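The pantry that ate my spare room

Blame the soup. It was April, the power went out at dinner time and I had one can of soup in the house, no crackers, half a jar of mustard. I ate the soup cold by the window. By the end of that week I had 30 cans in a closet and opinions about them.

A lot of people are in the same boat. Stocking up used to be what your grandmother did, or the guy down the road with the bunker. Now it's renters, students, couples with a hallway and one good shelf. They call it the deep pantry. Buy a bit more than you eat, eat what you buy, put the new stuff at the back. That's the whole system. You can learn it in 2 minutes and then spend years getting it wrong.

Eyvindur Bjarnason has been getting it right for longer than most. He used to run the stockroom at Kaltitz, a small grocery wholesaler, and now he goes into people's homes and sorts out their cupboards for a fee. Big hands, fast talker, drinks his coffee standing up. I met him in a kitchen where the owner had bought 25 cans of chickpeas on sale and then gone off chickpeas.

"People shop for a person they are not," he says, pulling cans out two at a time. "They buy lentils for the person who cooks lentils. Where is she? She is ordering pizza."

His first rule – buy your normal dinner, twice. If you eat tuna, tuna. If you never touch canned beets then don't start now, a storm is not going to make you like beets. Second rule is depth. A shelf should be two cans deep, three at the most, because anything further back is gone. He has found fruit cocktail older than the kid who was suposed to eat it.

Then height. He hates a tall shelf with a short row on it, all that air going to waste, but he hates a tower of cans more. Low and shallow, lids where your eyes can get at them. He writes the date on top in black marker. Month and year, big numbers, done.
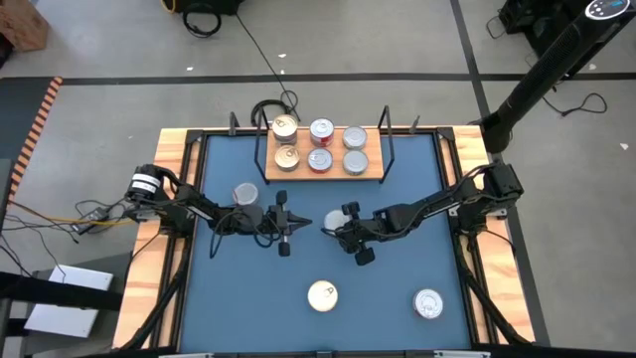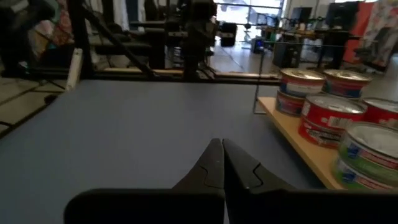 Cans on a light wooden board.

The gear is its own rabbit hole. You can spend plenty here. Stöckli makes a sloped rack, you load it at the top and take from the bottom, very satisfying for a week. Then you buy a fat can of tomatoes and it jams. Fedico does a plainer version in bare wire, cheaper, a bit wobbly, and I've had mine on the closet floor ever since I gave up on the wall screws. There's an app too, Tokumetti, which wants you to scan every can in and every can out. I lasted nine days. Friends of mine swear by it, they have a spreadsheet for their socks as well.

Bjarnason uses a plank. A plank and two bricks if the cupboard is deep, so the back row sits higher than the front one. Cost him nothing.

What about the cans themselves? Dents, mostly, is what people ask him. A small one on the side, fine, eat it soon. A sharp one on the seam, out. Anything bulging, out, and don't open it to check. Rust you can wipe off with a cloth is okay. Rust you can't, no. Keep them somewhere dry and cool, so not over the stove, which is of course where every kitchen puts the cupboard.

And own a can opener. Pull tabs snap, and plenty of cans don't have one. He keeps a cheap hand-crank one tied to the shelf with string and another in the car.

Money comes up a lot. He had a client who'd spent 1,000 dollars in one go, pallets of the stuff, freeze dried stew with a helicopter on the label. Most of it went to a food bank in the end. His advice is one or two extra cans a trip. You barely feel it at the register and in a couple of months the shelf is full.

I did it his way this summer. Cleared the closet, cooked through the weird stuff first. Some grim dinners in there. Sardine pasta, pretty good. Peach curry, no. Then I filled it back up slow, soup and beans and tomatos and the good tuna, dates on the lids.

The power hasn't gone out again yet. I had soup last night anyway, hot this time, with crackers, and wrote another can on the shopping list.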